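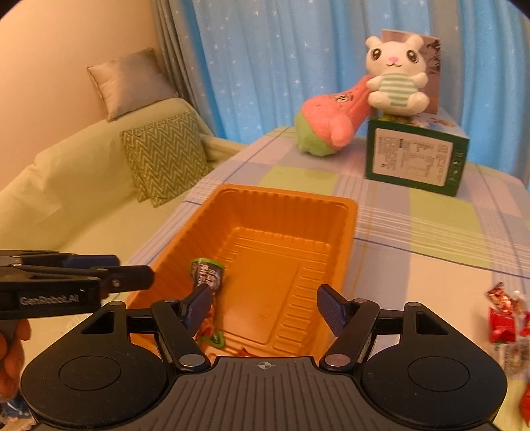
Tartan and other checked cloth

Checked cloth is any woven fabric in which coloured stripes running along the length cross coloured stripes running from side to side. Tartan is the best-known kind, but the family is huge and wonderfully varied: gingham, madras, tattersall, houndstooth, windowpane and many more. People have been making it for thousands of years, on almost every sort of loom, and it still turns up on shirts, blankets, school skirts, curtains and kitchen tables.

How the pattern is made

The lengthwise threads are called the warp and the crosswise threads the weft. A weaver sets up the warp in a chosen order of colours, then throws the weft in an order of its own. Where two threads of the same colour meet, the cloth shows that colour at full strength. Where they differ, the eye blends them into a new shade, so a cloth made from only two colours of yarn seems to hold three. With six colours of yarn there can be as many as twenty-one shades, and this is one of the great pleasures of the craft!

The order of colours is known as the sett. In many tartans the sett runs up to a turning point, or pivot, and then runs backwards to the next one, like a mirror. Others simply repeat from the start each time. Most tartans are woven in twill, where each weft thread passes over two warp threads and under two, giving the fine slanting lines you notice close up. Gingham is usually a plain weave, over one and under one, and looks the same on both sides.

Main kinds

Gingham has even checks, most often white with one other colour. Madras, named after the Indian city now called Chennai, is a light cotton in bright, uneven checks. Early madras was prized for dyes that ran a little in the wash and softened the whole pattern. Tattersall has thin lines in two colours over a pale ground and takes its name from a London horse market, where blankets of this sort were used. Houndstooth is a broken check with jagged points, made by weaving groups of four dark and four light threads in twill.

In North America the word "plaid" covers most of these. In Scotland a plaid was first a garment, a long piece of woollen cloth worn over the shoulder or belted at the waist.

Collections and study

Old sample books are a delight for anyone interested in the subject. The Ofori collection, catalogued by Zuweira Baidoo, holds 2,912 cuttings, of which 574 are cotton checks and 1,663 are wool. A further 29 are silk. Wing-yan Ko redrew many of the setts for hand weavers, and her charts were published in December 2018 under the title Osora.

See also

Twill
Gingham
Natural dyes
Hand weaving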